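Pink leopard wallpaper in a food prep corner – yes or no?

nendetti_fan
Joined: September
Posted 2023-05-21

OK so I've been going back and forth on this for weeks and my sister is sick of hearing about it. I want to paper the walls around my vegetable prep table. The table has a dark brown marble top with white veins, and I've fallen hard for a pale pink leopard print, the kind with the darker pink spots. Everyone I know says brown and pink is a chocolate box. I say what's wrong with a chocolate box!

Same brown marble and pink leopard combo, plus how it looks with greens:

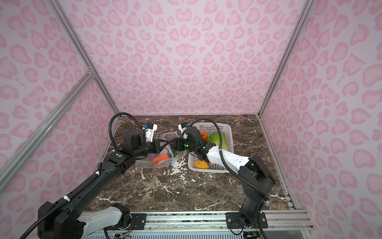
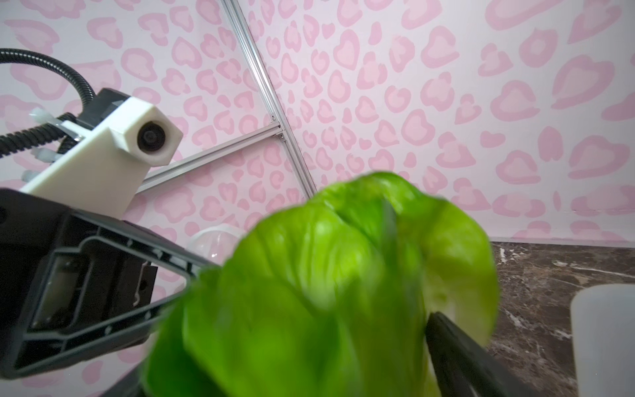 Shigeru Tanabe thinks the paper is the easy part and the marble is what I should be losing sleep over. Lemon juice, vinegar, anything sour will dull the polish, he says, and dark stone shows every ring. He wants me to get a big board and never cut on the bare top.

I do have a board, a Lisow one, but it lives behind the toaster. Anyway, wallpaper. Thoughts?

marblemouth
He's right about the lemon. I have a dark top and there's a ghost of a lime wedge on it from a party. Seal it, wipe it, move on with your life. The paper I love. Bok choy green against that pink is so good, I'd eat more vegetables just for the color.

Staller_st
Gonna be the grump. Paper behind a prep table is a bad idea if you wash greens there. Bok choy holds a ton of grit and water down by the base and when you shake it out it goes everywhere. Mine started lifting at the corners first. Paint it pink and put the leopard in the hallway.

marblemouth
@Staller_st was yours vinyl or plain paper? Big difference.

Staller_st
Plain. Fine, fair point. Still wouldn't.

nendetti_fan
The one I want is wipeable vinyl! And I wash at the sink and spin everything before it gets near the table, so it's only chopping there. The corners do worry me a bit – the print has to wrap around one, and I don't know if the spots need to line up.

procházka_home
Don't bother lining up spots in a corner, go for a clean overlap and a good seam glue. Order an extra roll from the same batch though. I ran short and the second lot was a shade off, and I see it every single morning. Also 839 for the job is what I got quoted by a hanger, and I ended up doing it myself for 200 plus one ruined sweater.

nendetti_fan
839?? For three little walls? OK, I'm doing it myself.

Staller_st
Get a sample first and tape it up for a week, look at it at night under your kitchen bulbs. Pink can go very salmon.

nendetti_fan
That I will do. Sample ordered, and the Lisow board is out from behind the toaster. Shigeru can relax.

marblemouth
Post it when it's up please, and put some bok choy on the table!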